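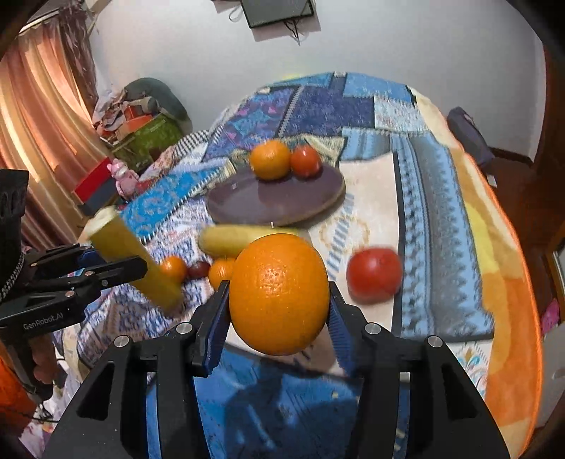
Laranja, tangerinas e tomate em cima da manta de retalhos, o prato redondo mais atrás.

FRUTA: O QUE MUDA NO CABAZ DE OUTONO

Notas rápidas, que o boletim fecha hoje, 10 de outubro de 2022, e ainda falta a página das receitas.

O cabaz pequeno passa a 3 quilos. Mesmo preço. Mais citrinos, menos fruta de verão, como todos os anos por esta altura. Quem não quiser tomate avisa a Leen Karaki até à véspera da entrega – por mensagem, por favor, não no papelinho da caixa. Os papelinhos perdem-se.

Laranjas. Vêm grandes e sem cera. Uma semana aguentam bem na fruteira, mais do que isso é frigorífico, gaveta de baixo. Se forem para sumo, deixar fora de um dia para o outro. Guardem as cascas: a Yufang Long está outra vez a fazer doce e aceita tudo o que lhe levarem, desde que lavado.

Tangerinas. Pequenas, casca fina, amassam com facilidade. Não pôr debaixo das laranjas! Em maio tivemos reclamações por causa disso e com razão, o saco vinha todo misturado. Agora vão por cima, numa camada só.

Tomate. Fora do frigorífico, pé para baixo, longe das bananas se ainda estiver rijo. Se já estiver maduro, comer. Salada, pão, azeite, sal grosso, está o jantar feito.

Bananas: à parte, sempre. Penduradas ou num prato só para elas. Juntas com o resto amadurecem tudo à volta e depois ninguem dá conta.

Para quem perguntou no último encontro: sim, dá para deixar a fruta espalhada em cima de um pano, numa mesa, em vez de a empilhar numa taça. A Siwan Phillips faz assim lá em casa e diz que se estraga muito menos. Convém virar as peças de vez em quando e tirar logo a que estiver tocada. Pano de algodão, nada de plástico.

Encomendas. Temos 48 cabazes por entrega, não chega para mais. Na última ficaram pessoas de fora e a lista de espera passa à frente desta vez. Levantamento no armazém da Salameh, ao fim da tarde, porta lateral. Tragam saco – as caixas de cartão são para devolver e faltam-nos bastantes.

Doce da Yufang: há frascos para o próximo numero, o preço ainda não está fechado. Reservas com o Shadi Darwish.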